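Pirkham bedroom set: folding and bedding notes

Last revised 2026-10-01

Contents of this folder

The Pirkham set covers clothes and bedding handled on a bed. It holds 174 short clips, with a text file of notes for each one. The clips are grouped by item, so everything to do with knitwear sits in one folder and everything to do with covers and sheets in another. A clip that shows both is filed under knitwear.

The earlier release, Clullis, dealt with towels and tea towels on a table. None of it is repeated here. If you have used Clullis before, the file layout is the same apart from the extra column for bedding, explained further down.

Bedding

Each clip has a bedding entry, even when the cover is only background. We note the main colour, whether it is plain or patterned, and whether it is quilted. Pale quilted covers are entered as "light, quilted", with the stitching pattern given where it can be made out. Blurred views are kept and carry the word "blur" in the last column. 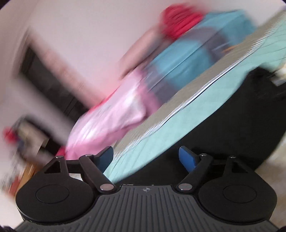 Light teal bedspread, diamond quilting. Entered as "light, quilted, blur".

Colour names are kept simple. Teal, aqua and turquoise were used loosely in the first round of notes, so all three now come under "blue-green" in the search column. The original wording is still in the notes file.

Knitwear

Knitwear is the largest group, with 17 item numbers. An item keeps its number through every clip it appears in, whichever way up it is lying. Dark knits are the hardest to label: sleeves and hems run together, and a fold can look much like a seam. Where the labeller could not tell what a garment was, the entry reads "knit, type unsure" and should be left that way.

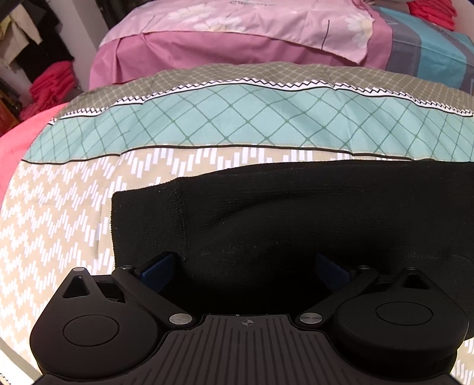 Reading time: 2 minutes

Black knits on patterned bedding are listed separately, as the outline is easier to follow there than on a dark sheet. Lint is noted if it shows. Please do not treat lint as damage – there is a different code for holes and pulled threads.

Fold state has three values: flat, part folded and folded. Use "part folded" when in doubt.

Patterned covers

Banded covers get one entry per band, starting with the nearest. Chevron, lattice and zigzag are the only pattern words in use, plus "other". Thin border lines are left out of the count.

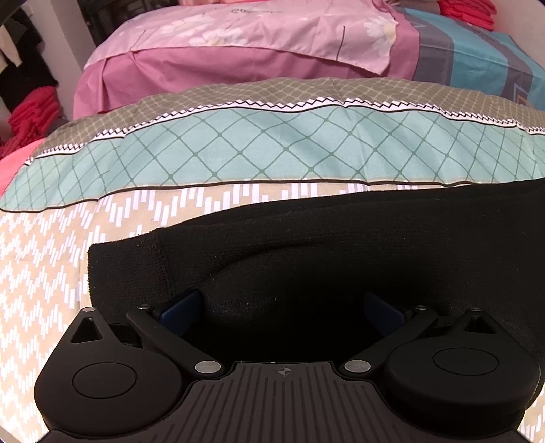 Black knit on a banded duvet: chevron on beige, green lattice on aqua, black-and-white zigzag.

Known problems

In 11 clips the bedding column is blank. These will be filled in the January update.

Seven entries use the old fold codes from Olano and need converting before you sort by fold state. The Kravets script does this – run it once only, as a second pass will shift the codes again.

Changes to the notes should be sent as a whole file, with the clip numbers listed at the top.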